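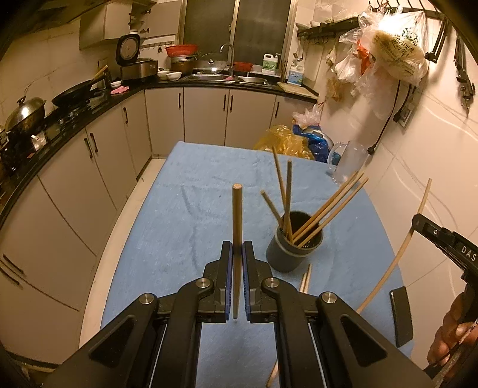 Setting the table again

For most of last year I ate dinner standing at the counter. I work from home, the desk is in the same room as the stove, and by six I had usually stopped caring where the plate went. In October I decided to go back to eating at a table, with a cloth on it and the laptop closed. I've kept it up long enough to write down what changed and what didn't.

The cloth came first. I bought two cotton ones from Grestent when they were clearing out last season's colors. They shrink. The label says to wash cool and I did, and they still came out short on one side. I now hang them over the shower rail while damp and pull the corners straight, and that takes care of most of it. Soy sauce comes out if I get to it the same night. Turmeric doesn't, and I've stopped trying.

Then the table itself. It used to be where the mail went. I put a shoebox on the shelf by the door and everything goes in there until the end of the week, when I sit down and open it all. Two bills were late the first month because I forgot the box existed. I've set up automatic payments for those.

What I cook

I don't cook anything complicated on work nights. I have 12 dinners I repeat, written on a card inside the cupboard door. Noodles with greens and an egg. Rice with whatever fish was cheap. A bean soup that came from my aunt and has too much garlic in it. If I want something new I try it on a weekend, and if it's good it replaces one on the card. A baked squash thing lasted one round.

Rice I weigh now, 200 grams dry for two meals. I used to go by eye and always had a container of old rice at the back of the fridge. The pot is a small Liteck I bought secondhand, with a dent in the lid that lets steam out one side. It works fine on low heat.

Eating takes longer at the table. I timed it once and dinner was 40 minutes including clearing up, where before it was more like the length of one video. I thought this would bother me and some nights it does. If I have a deadline I still eat at the counter, and I don't count that as failing at anything.

Company

Lindsay Tipoki from upstairs comes down every couple of weeks. We used to say we should have dinner and then not do it, mainly because I had nowhere to put a second plate. She brings dessert or a bottle of something and I do the rest. Last time we got onto the subject of the Cartwright building and whether the laundry room there is ever going to reopen, and it was past eleven when she went up.

I have 4 chairs and two of them wobble. I tried felt pads, then a folded bit of cardboard, and the cardboard is better. At some point I'll get wood glue and do the joints properly. The light over the table is also too harsh, so I've been using the lamp from the bedroom and carrying it back at night. A second lamp is next on the list, probably after the holidays.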